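Skenevar Boards > Home & Shop > Machines that do chores

Posted 10 April 2019 by ataberk_o

We use cookies to remember your login. By continuing you accept this.

ataberk_o
My sister-in-law has decided she won't buy another dishwasher because "the robots are coming." I've been hearing that since I was 9. Can any machine clean a bathroom sink yet? A plain one, with a cloth.

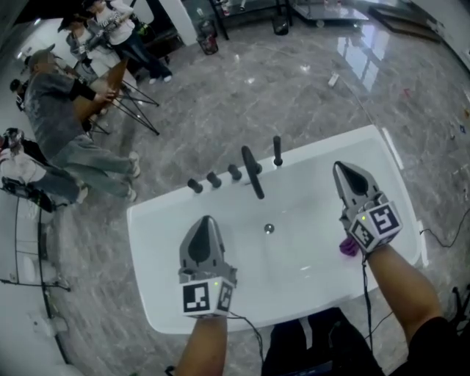
I'd settle for slow. I'd settle for it missing the part behind the faucet, as I do.

duygu_u
Wiping is closer than you think. A flat surface and a cloth is a decent first job. Give it 3 years.

hakim.oei
They said 3 years in 2009. A cloth is the worst thing you can hand a robot. It folds, it bunches, it drags. My old boss at Kovside spent $521 on a window-cleaning gadget that fell in love with one corner.

duygu_u
A gadget with no fingers. Two jaws that can pinch is another story.

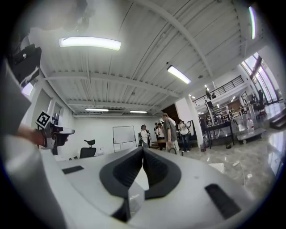
And the sink doesn't move, which beats most of what you deal with on a shop floor.

florence_d
I run a shop floor. We have 132 bins and a robot that's very good at one of them. I still sweep.

hakim.oei
Thank you Florence.

duygu_u
So it does one bin well! That's my point. Nobody asked it to do your taxes.

ataberk_o
So do I tell her to buy the dishwasher?

florence_d
Buy the dishwasher. It IS the robot.

hakim.oei
Seconded. Get one with the cutlery tray on top.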